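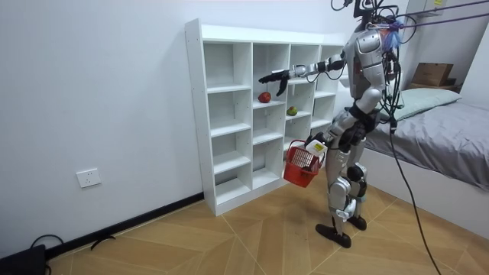
문의 번호 53
제목: Joo 오른팔 손목이 책장 높은 칸에서 가끔 멈칫합니다
등록: 1/12/23
작성자: Nelly Inga (Brakham)
담당: Flostico 기술지원
상태: 해결, 경과 관찰 중

안녕하세요, 늘 친절하게 봐 주셔서 감사합니다. 지난번 발목 영점 건은 알려 주신 대로 다시 잡은 뒤로 한 번도 말썽이 없었어요. 이번에는 오른팔 때문에 글을 남깁니다. 조금 길어질 것 같은데 차 한 잔 드시면서 천천히 읽어 주세요.

저희는 Joo로 Hetari 작업을 돌리고 있습니다. 왼손에 빨간 바구니를 들고, 오른손으로 흰 책장 칸에 있는 과일을 집어서 바구니에 담는 작업이에요. 아래쪽 칸에서는 아주 얌전한데, 위쪽 칸으로 손을 올려 손목을 바깥으로 돌리면 움찔하고 멈췄다가 다시 갑니다. 로그에는 오른쪽 손목 회전축 전류 경고가 남고, 비상정지까지 가지는 않습니다. 오늘 오전에만 14번 떴네요. 처음에는 과일이 미끄러워서 손가락이 힘을 더 쓰나 싶었는데, 빈손으로 같은 동작을 시켜도 똑같았습니다. 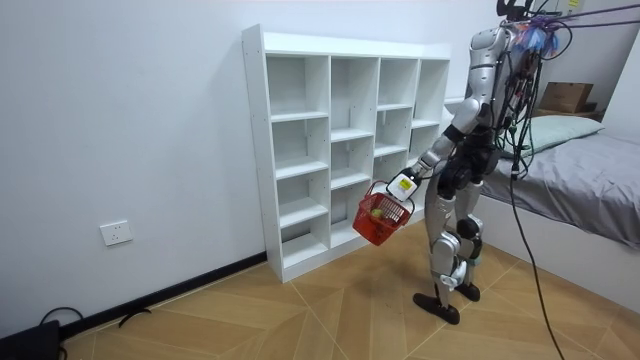
바구니를 들고 책장 옆에 선 Joo. 바구니 안에 작은 초록색 공이 있음.

왼팔은 바구니를 든 채로 한참 세워 두어도 경고가 없었습니다. 바구니 무게 때문에 몸이 기울어서 그런가 하고 의심도 해 봤는데, 바구니를 빼고 돌려도 오른쪽 손목 증상은 그대로였어요. 등 뒤로 내려오는 긴 케이블도 발에 밟히지 않게 자리를 다시 잡아 보았지만 달라진 것이 없었습니다. 전원 재시작은 당연히(!) 제일 먼저 해 봤고요.

Flostico 기술지원 답변
자세히 적어 주셔서 정말 큰 도움이 되었습니다. 빈손에서도 재현된다면 손가락 쪽보다는 손목에서 나오는 케이블을 먼저 살펴보고 싶습니다. 번거로우시겠지만 서보를 끄고 팔을 받친 상태에서 손목을 양쪽 끝까지 손으로 천천히 돌려 봐 주세요. 한쪽 끝에서만 뻑뻑하다면 케이블 여유가 모자란 것입니다. 고정 브래킷 나사가 풀려서 케이블이 밀려 들어갔는지도 함께 확인 부탁드립니다. 손을 대기 전에 매달림 줄이 몸을 제대로 잡고 있는지 꼭 봐 주시고요.

Nelly Inga 답글
와, 바로 짚어 주셨어요! 안쪽으로는 부드럽게 도는데 바깥쪽으로는 끝에서 확실히 당기는 느낌이 있었습니다. 브래킷을 보니 나사 2개 중 하나가 반 바퀴쯤 풀려 있었고, 케이블이 팔꿈치 쪽으로 조금 밀려 있더군요. 나사를 풀어 케이블을 손목 쪽으로 다시 빼 준 다음, 두 나사를 번갈아 가며 조였습니다. 처음에는 욕심을 내서 너무 길게 뺐더니 이번에는 고리가 칸막이 모서리를 스치기에 도로 조금 넣었어요.

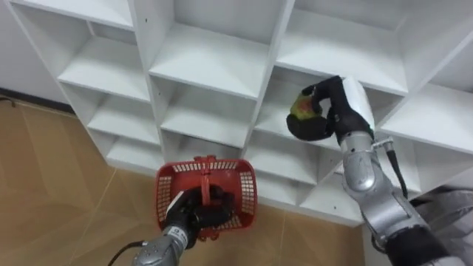

오른손에 과일을 쥔 자세. 케이블은 팔뚝 바깥쪽으로 느슨하게 늘어져 있음.

이 정도 여유면 괜찮을까요? 손목을 바깥으로 끝까지 돌려도 케이블이 팽팽해지지 않고, 팔꿈치를 굽혔을 때 관절 사이로 들어가지도 않습니다. 왼쪽 팔은 그대로 두었습니다.

Flostico 기술지원 답변
네, 아주 좋습니다. 끝까지 돌렸을 때 당기지 않고 접었을 때 끼지 않으면 그 위치가 맞습니다. 나사 옆에 유성펜으로 가는 선을 하나 그어 두시면 다음에 풀렸는지 금방 알 수 있어요. 이제 책장 높은 칸으로 손을 넣는 동작을 저속으로 2회 돌려 보시고, 손목 전류 값을 알려 주시겠어요? 엄지가 과일 밑으로 들어가고 나머지 손가락이 펴져 있는 자세에서 잠깐 멈춰 두고 케이블 고리 모양을 보시면 좋겠습니다.

Nelly Inga 답글
말씀하신 대로 저속으로 돌려 봤습니다. 손이 칸에 들어간 자세에서 멈춰 놓고 옆에서도 보고 앞에서도 보고, 괜히 한참을 들여다봤네요.
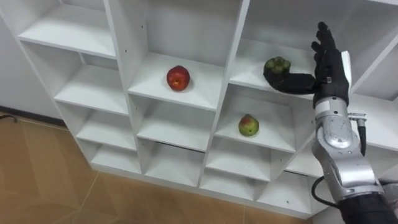
전류 값은 두 번 모두 경고선 아래였고, 움찔하던 것도 사라졌습니다. 그 뒤에 평소 속도로 올려서 오후 내내 돌렸는데 로그가 깨끗해요. 유성펜 선도 그어 두었습니다. 덕분에 손목 모듈을 통째로 떼어 보내지 않아도 되어 얼마나 다행인지 모르겠습니다. 브래킷 나사 확인은 매주 월요일 점검표에 넣어 두었어요.

Flostico 기술지원 답변
반가운 소식 감사합니다. 문의는 해결로 돌려 두고, 3월 정기점검 때 오른쪽 손목 브래킷과 케이블 피복을 저희가 한 번 더 보겠습니다. 그 전에 같은 경고가 다시 뜨면 새로 등록하지 마시고 이 글에 이어서 남겨 주세요.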